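Thursday, October 29, 2026
Sim bench notebook, cabinet scenes

Short one, have to be out by four.

Went back over the rules for wrist camera episodes before the next batch gets collected. We keep saying "it's in the doc" and the doc is three docs, and two of them disagree on what counts as contact. So this is what I'm working from until Dexter merges them. Dexter Evangelista owns the merged version, argue with him not me.

Where we are: 94 episodes in the Plallow set. Went through 60 of them against the checklist. Rest tomorrow.

Rules as I'm applying them:

1. Name the part before the arm moves. Episode sheet says which part is the target, in words, plus the joint it hangs off if it has one. "Front" is not a part. "Metal thing" is not a part. I found both.

2. Home pose means the home pose in the config. If somebody nudges it to get a better start, new config, new name. No silent edits.

3. Contact gets logged from the physics side, never by eye. At close range everything looks like it's touching. Had this arguement with the Metwally set last year and we lost a week to it.

4. Close views don't go in alone. If the wrist view can't tell a reviewer which piece of furniture they're on, the episode needs the overview camera saved with it. Too many of mine are just grain and trim.

5. Textures: leave them alone inside a batch. Randomize between batches, seed written down. Strong grain is fine, shiny is fine, but say so in the tag line so the vision people can filter.

6. Lighting same as 5. Dark backgrounds stay in. Do NOT brighten after the fact.

Wood and metal, up close, from the ones on my screen now: 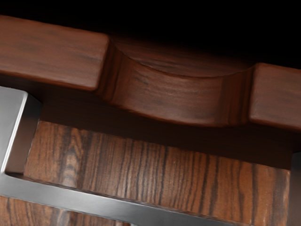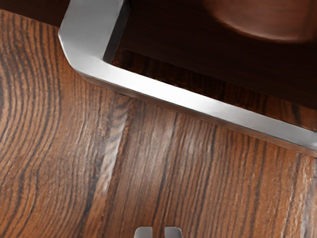 7. Stop limits. Force cap applies to every part of the asset, including trim and including anything we think is just decoration. The old Zarier assets had trim with no collision shape at all and fingers went straight through it, which trained fine and was useless. Run the collision check on every new asset before episode one. Takes a minute. Put the output in the folder.

8. Gripper opening at start: write the number. "Slightly open" has been used for everything from nearly shut to half. The config knows the value, just copy it over.

9. Failed attempts stay. Mark them failed, don't delete them. If the run dies because the sim blew up, that's a different tag (SIMERR) and those do come out of the training split but they stay on disk.

10. Reviewer is not the person who drove. Yes even when it's late.

Of the 60, four kicked back. Two for rule 1, one for a home pose that didnt match its config, one with no overview saved. I rewrote the sheets on the first two myself, probably shouldn't have, see rule 10. Flagged it so someone else looks.

Open stuff:

- Rule 4 needs a real test. Right now it's my opinion whether a view is good enough. Dexter suggested asking somebody cold to name the part from the clip, and if they can't, it needs the overview. Works for me. Who does the asking though.

- Do we need a material tag per surface or one per asset? I've been doing one per asset. When a part has wood against metal that loses something. Leaning toward per surface but it's a lot of typing. Maybe pull it from the asset file.

- Pliltgate wants the checklist in their format before December. Their form has no field for sim seed. Asked if we can add one, no answer yet. If they say no I'll stick it in the notes field, ugly but it's there.

- Version the rules. I've been editing in place like an idiot. From the merged doc on, every episode sheet carries the rules version it was checked against.

- Naming: underscores, no spaces, no "final".

Tomorrow: finish the rest, then collision check on the new cabinet assets, then bug Dexter about the merge. Need the big disk back from whoever has it.

Shared 4 times
3 comments

dexter_e
Merge is half done. I'm taking your 7 as written. On 8, can we make the script fail if the number is blank? People will skip it otherwise.

simbench2
+1 for material per surface. It's already in the asset file, I can pull it out, give me a day.

rk
I have the big disk. Sorry. Also rule 9, does an operator abort count as failed or SIMERR? I've been using failed.

Recent entries
Collision shapes on thin trim, notes
Metwally contact labels: what went wrong
Seeds, and where to write them
Overview camera placement, second try
Plallow asset list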